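Flumoten: a parts and notes collection for opened desktop towers

Print this page | E-mail this page
Shares: 68 | Comments: 5

README, last looked over 18th January

Hello, and welcome to Flumoten. If you have come for the part names, skip down to "The word list." If you have come for the files, everything is in the folders described a little further on, and you are welcome to start there and come back when something puzzles you.

Flumoten is a collection of records about ordinary desktop computers with the side panel off: what sits where inside the case, what each part gets called, and in what order a sensible person might go about putting things in or taking them out.
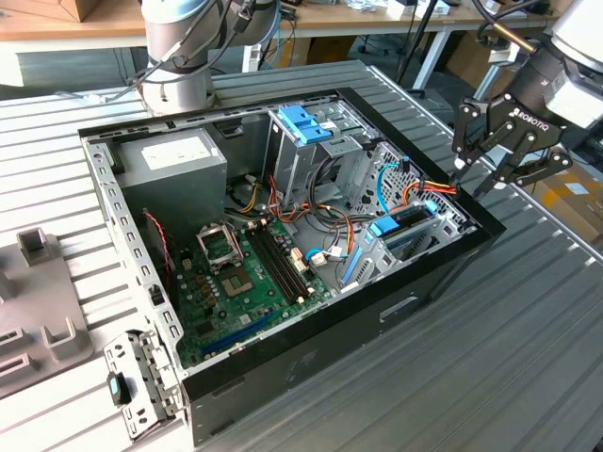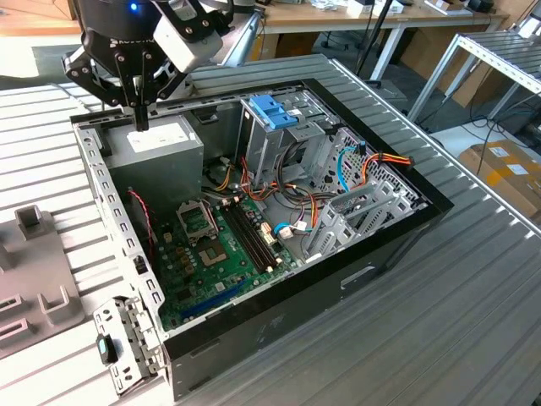

Side panel off, CPU socket open, blue latch on the drive cage. 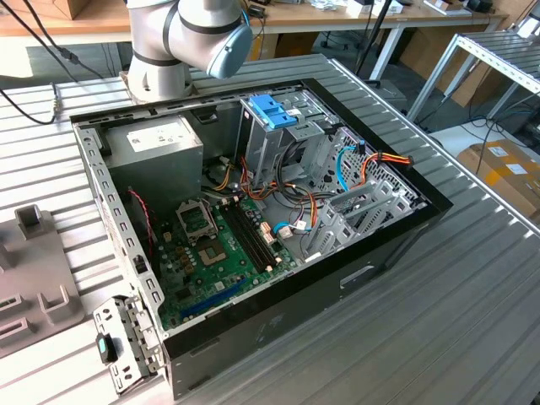 The collection began at Vanolmont, our repair workshop in Gravville, as a stack of paper sheets in a ring binder. Ju-won Yeo typed the first of them up over a winter, mostly to settle arguments about what to call things, and Prys Kemeys added the case layouts the following year. I (Jae-in Jang) look after the text files these days and answer the mail, and I am slow in February, when the schools send us their old machines all at once.

What you will find

There are 500 records. Each one covers one tower in one state, so a machine that was written up before and after its board came out gets two records, and the two point to each other. Of the 500, 150 also have a written assembly note, meaning a page or so of plain sentences by someone who had that case in front of them. The remaining records have the layout and the part list only.

Records are plain text, one per file. The fields always come in the same order, and an empty field is left in with a dash after it so that nothing shifts around if you load the files into a spreadsheet. We did try leaving empty fields out for a while and regretted it for months.

The folders

cases: the layouts. Case color and material where we know them, which way the machine was lying, where the power supply sits, where the drive bays are, what sort of latch or screw holds them.

boards: socket, memory slots, expansion slots, and the small connectors near the edge that everybody forgets until the power button does nothing.

cables: which cables are attached at which end. "Attached at one end only" is a perfectly good entry and a very common one.

notes: the 150 assembly notes.

old: the first version of the word list and a few files we have replaced. Please don't build on these. We keep them for people who did so already.

How we say where things are

This took us longer than everything else together, so please bear with me. A tower spends its working life standing up and its repair life lying on its side, and "top" means a different thing in each. In Flumoten, the case is always described lying on its side with the open side facing up, the way you would have it on a bench. "Up" is toward your face. "Front" is the front of the computer, the side with the power button, whichever way it happens to be turned. "Rear" is the side where the cables plug in when the machine is in use.

Left and right are only used inside the boards folder, and there they mean left and right as you look at the board with the expansion slots nearest to you. If a record says "left" anywhere else, it is one of the early ones and has slipped past us. Write to me and I will fix it.

Geza's notes (properly Géza Lakatos — the file names lose his accent, for which I have apologized to him) were written for towers standing upright, and we turned them all around by hand. If you find a power supply floating somewhere unlikely, his folder is the first place I would look.

The word list

We picked one everyday name for each thing and stuck to it. Your own name for it may be better, and that is fine, but please use ours if you send records in.

Tower: the whole machine.

Side panel: the big flat cover that comes off first. Some of our records say "lid." They are being changed.

Power supply: the boxy metal block that all the colored wires come out of. We write down whether it has a label and whether the label faces up. We leave out what the label says unless it can be read without moving anything.

Drive cage: the metal frame the drives go into. If it has a plastic latch or clip, we say what color. Colored plastic inside a tower very often marks a part you are meant to press, pull or lift without a screwdriver, and it makes a good landmark when you are telling a beginner where to look.

CPU socket: the square place for the processor. It is recorded as "empty" or "filled," and separately as "bracket open" or "bracket closed." An empty socket with its bracket open should be covered if the machine is going to be left for the night. The contacts are very fine, they bend if you so much as think about them, and straightening them is an afternoon you won't get back.

Memory slots: the long narrow ones beside the socket. Count the slots and count the sticks, and write both.

Expansion slots: the ones for graphics cards and so on. Long or short, plus color.

Slot covers: the metal strips at the rear of the case, in line with the expansion slots. Missing ones are worth a mention.

SATA cable: the thin flat data cable for a drive. Say what color it is, then where each end goes, if each end goes anywhere.

Fan wire: usually thin and twisted and exactly where you wanted to put your thumb.

A word about cables

New contributors nearly always want to tidy the cables before they write the record, and I do understand it. A loose bundle draped over the middle of a board looks like a mistake. But a good half of the trouble people run into when they build or mend a tower is cable trouble: a connector hiding under the drive cage, a power lead that reaches only if it goes behind something, a wire looped across the memory slots just when you want to press a stick in. A record of a neat case is welcome, and so is a record of a messy one. Describe it as it lies, and if you then tidy it, make a second record and link the two.

Wire colors go in as you see them. If you can't decide between orange and a tired yellow, write both with a slash.

How good are the records?

Fairly good on the big parts, patchy on the small ones. Deok-su Jin went back over 68 records last year, checking each against the machine itself wherever we still had it. The power supply, drive cage and socket entries held up very well. The memory slot entries were nearly all right. The cable entries were the weakest, particularly for connectors tucked down near the edge of the board, and we have put "checked: yes" in the 68 files so you can start with those if you want firm ground.

Other things you should know before leaning on the collection:

Nearly all the machines are office and school towers, with metal frames and plain cases. There are very few gaming cases and no small ones to speak of.

Makers' names are left out of the records on purpose. The layout field will tell you more than the badge would, and we would like people to look at the machine in front of them.

The assembly notes were written by five people, and you can tell. Prys is brief. Ju-won explains why. Mine go on a bit, as you may have gathered. We haven't tried to smooth them into one voice.

Some notes skip the unplugging step. Unplug the machine anyway, hold the power button in for a moment, and touch bare metal on the case before you touch the board.

Using it

You may copy, change, print and teach from anything here, including for paid work. Please keep the name Flumoten somewhere on it so that people can find the corrections. The repair class at Thaweesak prints the word list on card and hangs it over the benches, and I was so pleased when I heard that I sent them our spare laminating pouches.

If you use the records to train or test something, tell us which folders you used and whether you kept to the checked files. Two people comparing results from different folders have already had one long and unhappy exchange of letters, and I would love for it to be the last.

Sending in a record

Copy the file called blank from the top folder, fill in what you know and leave the dashes where you don't. A short record that is right is worth far more to us than a full one with guesses in it. Put your name in the last line if you would like to be thanked, or leave that as a dash too.

One tower per file, please. If the board is out of the case, make a board record and a case record and say in each that they belong together — a single line will do.

Changes in this version

Turned the last of the upright layouts onto their sides.
Split "socket" into two fields, filled or empty and open or closed.
Replaced "RAM slots" with "memory slots" in all files except those in old.
Added a slot cover field. It is blank in most of the earlier records and will be filled in as machines come back across the bench.
Fixed a good many spellings of "capacitor," several of them mine.

Questions and corrections go to Jae-in Jang at the Vanolmont workshop, Gravville. Please give the file name of the record, and tell me which way up your tower is.

Print this page | E-mail this page
5 comments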